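Vundorum Sunset Charter, Two-Hour Private Trip: Review

Posted Sep 29, 2024

My sister turned 33 this summer and announced she wanted to be on a boat, which in our family means somebody else has to find one. I found the Vundorum, a broad old motor launch run out of the small dock at Pinside, and I paid the deposit before anyone could suggest bowling.

The booking was easy. You pick a slot, you pick a snack package, and a woman named Henrike Kasten calls you back the same day to ask if anyone in your group gets seasick. I said no. I was wrong by one brother-in-law, but he was very quiet about it.

The price was $600 for the whole boat, up to 30 people. We were a lot fewer than that, so per head it hurt a bit. If you can bring a crowd, it starts to look like a bargain. If you can't, you get a great deal of bench.

The launch itself is comfortable in the way of a dentist's waiting room that happens to float. Padded seats down both sides, a canopy that covers most of them, and a restroom you will want to visit before the channel gets choppy. The sound system plays whatever you plug into it, and also a faint hum of its own choosing. There's a swim ladder at the back and it is solid. I've used hotel pool ladders I trusted less.

Our captain was Titilayo Bako, and she was the best part of the trip. She took us out past the Haberkorn light, slowed down for the pelicans without being asked, and kept her commentary short. When my uncle wanted to explain tides to her, she let him, and went on steering.

Now the food. The "Nutska Platter" is the mid-level package and it's mostly crackers. Good crackers! But I paid extra for cheese and met very little of it. Next time I'd take the basic drinks cooler and bring our own sandwiches, which they allow as long as there's no glass.

One more gripe: the two hours start at your booked time, whether or not your family has found the parking lot. Ours found it late. The lot is behind the bait shop and the sign faces the water, so it's very helpful if you arrive by sea.

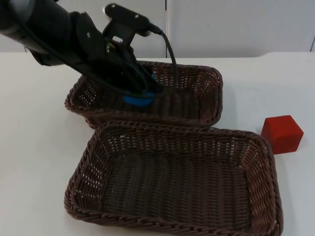
We still caught the sunset, and my sister cried a little and blamed the wind. They run a holiday lights cruise in December and I've already asked about dates, with the bench to ourselves if it comes to that. Four stars, and the missing one is for the cheese.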